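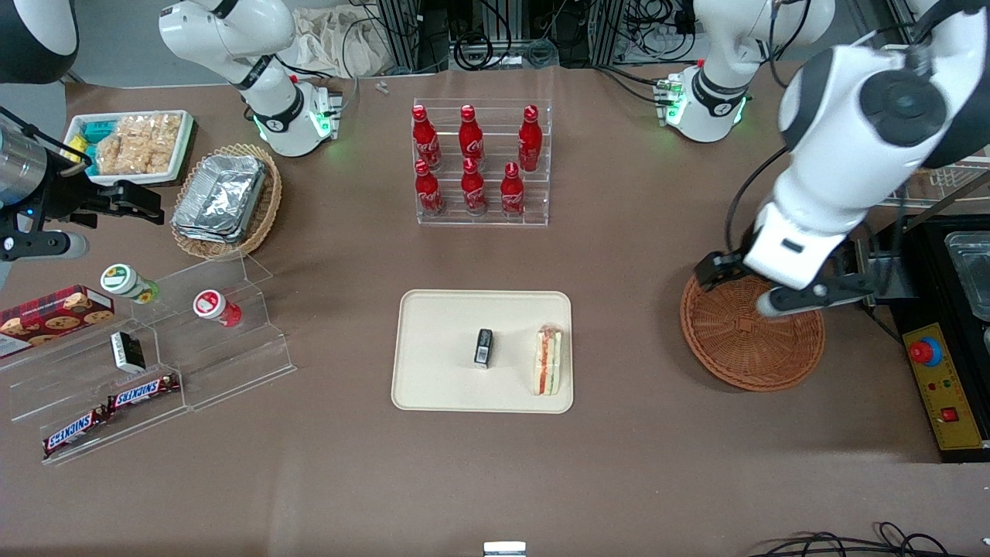

Piyumi Mondal had the snack table until four o'clock, and after that it belonged to whoever came in off the night bus. She had run it for two winters. The waiting room at Pathirana had no shop anymore, only a vending machine that took coins and gave back nothing, so the bus company paid for a table and for Piyumi.

She set out the Cokes first. They went on the tiered rack, the back row higher than the front, with the labels turned out. Her mother had kept a store in Lumum and had turned every can and jar in it to face the door, every morning, before she would eat breakfast. Piyumi used to think it was a waste of time. Now she did it too, and if a driver put a bottle back the wrong way she waited until he was gone and turned it.

The sandwich went on the cream tray, on its edge, so people could see the lettuce. The crackers went in the white container. The Snickers went on the low steps of the clear shelf where children could reach them, and the little jars went up top where they couldn't.

The foil tray was not company food. She had made it at home, rice with peas and the last of the chicken, and carried it on her lap. She put it in the oval basket with the lid pressed down all the way around. It was for her brother, who was coming from Statitz on the afternoon bus and had not been home in almost 4 years.

He had called in October. He said he had work in Vilov now, on the docks, and he could come through on his way if she wanted. She said of course she wanted. Then neither of them said anything for a while, and he told her the number of the bus, 786, twice, as if she didn't see it pull in every day of her life.

A woman bought crackers. A man asked if the sandwich had mustard in it and walked away when she said no. Piyumi wiped the table, though it was clean, and moved the red cookie box over a little and then moved it back.

"You expecting the inspector?" said the ticket clerk.

"My brother."

"Didn't know you had one."

"Well, I do," she said.

At half past three the 786 came in and the doors opened and the people got down. She knew most of them. There was a student with a cello case, and the two sisters who went to the clinic, and an old man the driver had to help with the step. Then there was a gap, and she looked at the foil tray so she wouldn't have to look at the door.

When she looked up he was standing on the other side of the table. He had a beard and a coat that was too thin. He was holding one bag.

"How much for a Coke?" he said.

"For you, double."

He laughed, and it was the same laugh. He picked a bottle from the front row and drank half of it standing there. She told him there was rice, and he lifted the corner of the lid and smelled it and put the lid back - carefully, pressing the edge down with his thumb the way she had.

"Peas," he said.

"You can pick them out."

"No, I like them now."

She found him a fork and pulled the other chair around. The Vilov bus left at ten past five. He ate with the tray on his knees while she sold a Snickers to one of the sisters and counted out the change. When he had finished the Coke he set the empty bottle back on the rack, in the gap it had come from, and turned it so the label faced the door.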